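The Part Where the Software Says "I Don't Know"

What I learned from a winter of watching a planner argue with a tabletop

By the time I got to Wedham, I had already decided what my story was going to be about. I was going to write about hands. Everybody in robotics wants to talk about hands! But the team behind Gamura — a piece of software that decides what a robot arm should do next — didn't seem all that interested in hands. They wanted to talk about clutter.

Gamura sits in the middle of things. On one side you have perception, the code that looks at camera pictures and says "mug, probably" or "bag, maybe." On the other side you have control, the code that turns a wish into motor commands. In between there has to be something that makes a plan: move this first, leave that alone, come in from the left. That middle piece used to be a big pile of rules. When I first visited, the rule file had 607 entries, and I was shown one that existed purely to stop the arm from trying to pick up a reflection.

I laughed. Then I watched the old version run on a shiny surface with that rule switched off, and I stopped laughing. It reached for a patch of light with total confidence, four times in a row.

So they threw most of the rules out. What replaced them is a model trained on people doing ordinary chores with a hand-held gripper, the kind you squeeze yourself while a camera rides along and records what the jaws are facing. The beauty of it (and I'm borrowing the team's enthusiasm here, because it's catching) is that you don't have to haul a robot up anybody's front steps. You walk in, you tidy, you walk out, and the software gets to see a real home with all its real stuff in it.

The trouble starts afterward. Every recording has to be lined up so the picture and the jaw position agree, and for a good while they didn't. The clocks drifted. By the end of a long session the gripper in the data would be closing on something the camera hadn't reached yet. The fix was a tool called Thongsuk, which began as a script and is now, as far as I can tell, the thing everyone in the building truly loves. It scrubs through a session, finds the moments when the jaws open or close, and nudges the two streams back together. It also flags anything it isn't sure of, and a person looks at those by hand.

I spent an afternoon doing that job. Out of 504 clips in my batch, Thongsuk had flagged 267, which sounded terrible to me until I was told it used to be nearly all of them. You sit there with coffee and press one key for good and another for bad. After an hour I had opinions. Cables are awful. A cable has no front, no middle, and no shape it plans on keeping, and the perception model kept wanting to draw one neat box around it as if it were a bagel. See-through plastic is awful too. Soft pouches are somewhere in between, because you can grab one nearly anywhere, but where you grab it changes what it turns into.

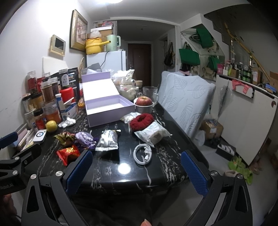 And that brings me to my favorite thing about the new planner, which is that it's allowed to hesitate. The old version always picked something. The new one keeps a little running score for each possible grasp, and if the best one isn't good enough it can ask for another look from a different angle before it commits to anything. Moving the camera a few inches is cheap. Dragging a bowl sideways by accident is not.

There was a real fight over this, I'm told. The folks at the Raltthorpe office, who write the control side, hated the pauses at first. Their code likes a steady stream of targets, and here was a planner going quiet for a second or two whenever it got nervous. The compromise was a slow drift: while the planner thinks, the arm eases toward a better view, so the motors always have something to do. It took 12 tries to get the drift speed right. Too fast and the pictures blur, too slow and you want to reach over and do the chore yourself.

When I last stopped by, in April, they were still fighting with cables. The current idea is to quit treating a cable as one object and have the planner look only for a short stretch it can pinch, then look again once it's lifted. I watched it go well twice and badly once, and the bad one ended up in the flagged pile, waiting for somebody with coffee.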